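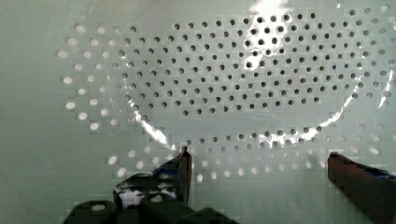

Dagmar Kuruc wrote in after my last post to ask why I keep going on about review replies when every client she's ever had only wants to hear about rankings, and whether I was ever going to hire someone to do them or just complain.

Fair enough, Dagmar! I'm hiring. Consider this the end of the complaining (for now).

Local Listings and Review Replies Person, part time
Grusley, remote or at our office in Fekness
Start: July, or a bit later if you're worth waiting for

So who are we? Grusley is a small agency that looks after how local businesses show up when people search for them. Think dentists, tire shops, a couple of bakeries, a piano tuner I'm very fond of. We claim and clean up their business profiles, fix the wrong phone numbers floating around in old directories, and answer the people who leave reviews. I started it on my own at my kitchen counter and I still do too much of it myself, which is how I ended up with 209 reviews sitting in a queue with no reply while I was out sick with the flu. I caught up, but it took most of a month of evenings and I don't want to do that again.

What you'd be doing

Mostly, writing to people. A customer says the muffler guy was rude, or the waiting room was freezing, or that they drove forty minutes and the shop was closed when the profile said it was open. You read it, you check what happened with the owner, and you write something back that sounds like a human being from that business wrote it. No "we value your feedback." I have that phrase blocked in our software and I'm only half kidding.

You'd also be keeping profiles up to date - hours, holiday hours, services, the category (so many businesses are sitting in the wrong category!), the little description that everybody fills in once and forgets. We have 653 locations on the books right now, a lot of them belonging to one client, Čierny, who run dry cleaners and alterations counters in supermarkets. Their hours change all the time and they tell us by text message. You'll get used to it. They're lovely and they pay on time.

There's a bit of posting too. Short updates on the profiles, an answer to a question someone left, maybe a note that the parking entrance moved. It's the part of the job where I've seen the most laziness in our business, and I include myself. You can spot an agency profile a mile away: same post on the first of every month, same cheerful sentence with the city name jammed in twice. People scroll right by it and so do I. If a client has something to say, we say it, and

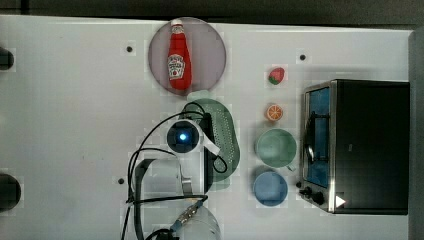
if they don't, we leave the thing alone until they do. I'd much prefer you spent that hour calling the owner and asking what customers walked in and asked for this week. That call will give you three posts and probably a new service to list.

We run everything through Gekameck, which pulls reviews into one inbox and lets you see who has replied to what. It's fine. It's slow before ten in the morning and the search is terrible with accents, so to find Čierny you have to type it without the mark on top and then scroll. If you've never used it, I'll show you in an afternoon. I'm not going to rule anybody out over software.

Who I'm hoping hears about this

Somebody who writes well and quickly and doesn't get precious about it. You'll write a lot of short things and most of them will be read by a handful of people, one of whom is mad. If you've worked a counter, a front desk, a phone line or a restaurant floor, tell me, and tell me before you tell me about your degree. I'd also like you to know your way around a spreadsheet, at least enough that you won't be scared of a file with 1,000 rows of addresses in it where half the suite numbers are in the wrong column.

You don't need to be an SEO person. I know, I know, it's an SEO job! But the technical side (schema, site audits, arguing with developers) belongs to Hidayah Pattinasarany, and Hidayah is very good at it and doesn't want company. What I need is a person who can tell the difference between an unhappy customer and a competitor pretending to be one, and who will ask me when they can't.

Spanish would be a real help. A second language of any kind would be nice to have. A driver's license is handy if you live near Fekness and feel like going out to photograph storefronts now and then, and if you don't, we'll manage.

What I won't ask you to do: write fake reviews, ask your cousin to write one, offer a discount in exchange for five stars, or report a bad review that's plainly true. We've lost clients over this. One of them told me everyone does it and I was being naive. Maybe I am. He's with another agency now and I sleep great.

Hours and money

Twenty hours a week, and you choose when, with one exception - somebody has to look at the inbox between 8 and 9 a.m., and for part of the week that'll be you. The rest you can do in the afternoon, or at night once the kids are down, or whenever. I don't track your screen and I don't care what color your dot is.

Pay is up to $1,957 a month depending on what you've done before, and I'll tell you on the first call where I think you land and why. You'd be on payroll, with paid time off from the first day and a stipend toward your internet bill. No health insurance at twenty hours, I'm sorry to say. I've priced it twice and I can't make it work yet. If the job grows to full time (it might, there's a second supermarket group sniffing around) that changes and you'd get first shot at it.
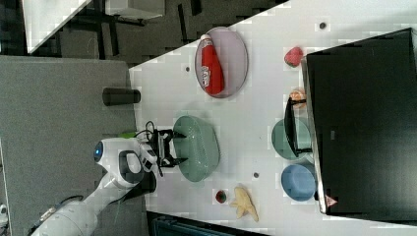
Green basket, purple plate, red bottle.

How your first few weeks would go

Week one you shadow me, meaning you sit in on calls and read old replies until your eyes hurt. I'll also have you read the ones I got wrong, including the one where I apologized to a man for a haircut at a business that doesn't cut hair. Week two you start drafting and I look over everything before it goes out. After that it depends on you. The last person was flying solo by the end of week three, the one before her liked having a second pair of eyes for a couple of months, and both were terrific.

You'd get five clients of your own to begin with, and I'd introduce you to each of them by phone. Not email. They're busy people who fix cars and hem pants and they like to know the voice.

How to apply

Please don't send a cover letter. I mean it, I skim them and then feel guilty. Send me these instead, in a plain email:

Your resume, or a paragraph if you don't have one.

A reply to this review, in under 80 words, as if you worked for the shop: "Picked up my coat and the button was STILL missing. Girl at the counter said it was like that when I brought it in. Well yeah, that's why I brought it in. Two stars because the stain came out."

The name of one business near you whose profile is a mess, and the first thing you'd fix. It can be anything. The last time I hired, someone sent me a funeral home listed as open 24 hours with a "dine-in" tag, and I think about it often.

Anything I should know about your schedule.

Send it to the jobs address at the bottom of our contact page with the word "button" in the subject line, so it skips the filter that eats half my mail. I read everything myself and everyone gets an answer, though it may take me a week and a half. If it looks good we'll have a half hour call, then a paid trial morning working on real reviews with me on the line, and then I'll decide within a couple of days.

Questions are welcome in the comments first if you'd like to ask before you apply. And Dagmar, if you want the job, you still have to do the coat one.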